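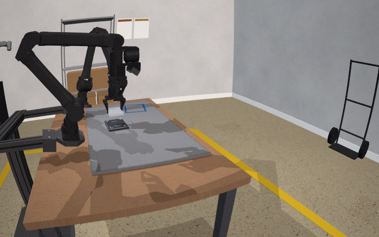
Antes de tocar un tornillo, pasan un curso entero en el simulador

Por la redacción
Agosto

En el taller de automatización de Tovar los alumnos de segundo no tienen permiso para acercarse a los brazos hasta bien entrado el año. Lo que tienen es un puesto de trabajo virtual, con su mesa, sus estanterías y sus marcas amarillas en el suelo, y una lista de ejercicios que hay que superar por orden.

El club de robótica nació como actividad de tarde y hoy cuenta como asignatura optativa. Trabaja en grupos de cuatro. Cada grupo escribe su propio programa de control, lo prueba en el simulador y lo entrega con un cuaderno donde constan los fallos. El cuaderno pesa en la nota tanto como el programa, y es la parte que peor llevan.

"El primer mes entregan cuadernos de media página", cuenta una de las profesoras. "Ponen que el brazo no llegó y ya está. Les devolvemos la hoja y les pedimos el ángulo, la velocidad y qué estaba haciendo el otro brazo en ese momento".

El otro brazo es el problema de este curso. Hasta el año pasado las prácticas se hacían con uno solo. Ahora son dos sobre la misma mesa, y buena parte de las horas se va en conseguir que no se estorben. Un grupo resolvió el asunto repartiendo la mesa por la mitad, solución válida para los primeros ejercicios e inútil en cuanto una pieza tiene que cruzar al otro lado. Otro hizo que cada brazo esperase a que el compañero volviera a su posición de reposo. Funcionaba, pero tardaba tanto que agotaba el tiempo de la prueba.

El objetivo de todo esto es la competición de Miltow, en la que participan centros de varias comarcas. Las reglas caben en dos folios. Cada equipo recibe la tarea con antelación, dispone de cinco intentos y puntúa con los cuatro mejores. No se puede cambiar el código entre un intento y el siguiente, solo los parámetros de una tabla que se presenta al inicio. El año pasado el equipo de Tovar sumó 84 puntos y quedó por detrás de Dallau, que lleva más tiempo trabajando con dos brazos.
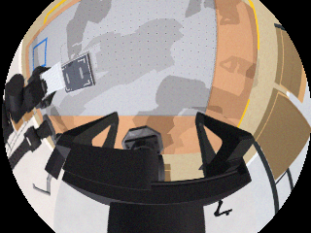 Los alumnos hablan mucho de las cámaras. Cuando empiezan, casi todos programan mirando la vista general, que es la cómoda, y dejan para el final la que va junto a la pinza. Es una imagen redonda, muy curvada, en la que los bordes rectos salen como arcos. Cuesta acostumbrarse. Una alumna de último curso explica que su grupo dedicó dos semanas a corregir la deformación por software y que al final usaron la imagen tal cual, con una tabla de puntos de referencia hecha a mano. "Nos daba vergüenza ponerlo en el cuaderno, pero era lo que mejor iba", dice.

El simulador es una versión adaptada de Jukmont, el programa que usan también los demás centros inscritos. La adaptación la hicieron antiguos alumnos durante un verano y tiene sus manías. Hay que reiniciarlo si se cambia de tarea sin cerrar la anterior, y los ordenadores más viejos del aula no pueden con las sombras activadas. El centro tiene pedida una ampliación de memoria desde el curso pasado.

Las familias preguntan a menudo por qué se dedica tanto tiempo a una pantalla. La respuesta del departamento es económica en primer lugar - una pinza rota supone semanas sin prácticas - y después de calendario: en el simulador trabajan todos los grupos a la vez, mientras que en el taller hay que hacer turnos. Los profesores admiten que el paso a la máquina real sigue siendo brusco. Programas que en pantalla salían limpios se atascan por el rozamiento de una pieza o por un cable mal sujeto, y hay alumnos que se desaniman en esas semanas.

Para el curso que viene se estudia adelantar esa transición y reservar una tarde al trimestre en el taller para los de segundo, aunque sea solo para mover los brazos a velocidad reducida. Falta cuadrar los horarios. De momento, el aula abre a las cuatro de la tarde y los grupos inscritos en Miltow tienen prioridad en los ordenadores nuevos hasta que se entregue la tabla de parámetros.

84 veces compartido | 5 comentarios

Contacto | Aviso legal | © Todos los derechos reservados | Volver arriba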